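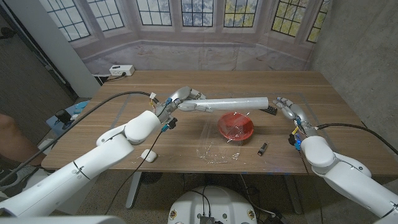
Bread notes, proofing cupboard, second attempt.

The rye starter (Feyisa, so labeled on the jar lid in permanent marker, so we are stuck with it) came back from its week in the fridge smelling like nail polish and regret. Fed it 2 times before I trusted it with flour anybody paid for. It doubled by lunch on the second feed, with a domed top and a few big bubbles against the glass. Good enough.

Flour is the Priltcombe whole rye, new sack. It drinks more than the old one. Last batch I held to the recipe out of stubbornness and got a brick that could have been used to repair the back step. For this one I went up on the water until the dough looked wrong, then stopped, and wrote down what I had.

Rye and wheat together: 910 g
Starter: 290 g
Salt: forgot to write it down. Tasted fine.
Water: see the smudge on the back of the sack

Left to do before the next bake: recalibrate the cupboard thermometer, which currently believes in a climate of its own, and find the good scraper.
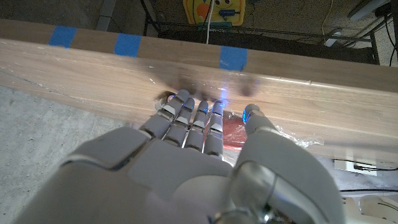
Kitusholm, April 21, 2022

Bulk rise took 5 hours, against the 3-ish I had promised everyone who asked. The cupboard was cold when I opened it in the morning and I had left the pan of hot water out, so that one is on me. Folded early, then left it alone, which is the part I am worst at. Surface was cracking nicely by the end — those little map lines you want on a rye — and it smelled of apples instead of solvent.

Shaped with wet hands. Still stuck to everything. The tin was greased with butter this time and I will not be going back to the spray, which peels off in flakes and takes the crust along with it.

Baked hot, then turned down. The Bindeo oven runs hotter at the back left, as it has since June, and the loaf duly came out with one tanned shoulder. Turning the tin halfway helps if you remember. I remembered late.
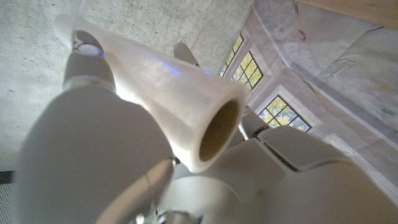 Crumb shot will have to wait until tomorrow, as rye cut warm gums up the knife and then you have learned nothing except how to clean a knife. What I can report is the tunnel. Last batch had one running most of the length of the loaf, just under the top crust, and when I cut the heel off, it was a lot like looking into the open end of the tube in the photo: pale outside, a round mouth, tan-brown within and getting darker the farther in you looked. Very handsome in a tube. In a sandwich the mustard goes in and is not seen again. I blame overproofing plus a lazy shaping job with flour folded into the seam. So, no dusting flour inside the roll this time, and I pressed the dough down into the corners of the tin with the back of a spoon. The top has risen flat, with no suspicious bulge, and the base sounds right when knocked.

Wrapped in the linen cloth at closing, top shelf. Please do not cut it. The test heel from the old batch is in the blue bin for anyone who needs breakfast or a doorstop.

Feyisa fed and back in the fridge, lid loose.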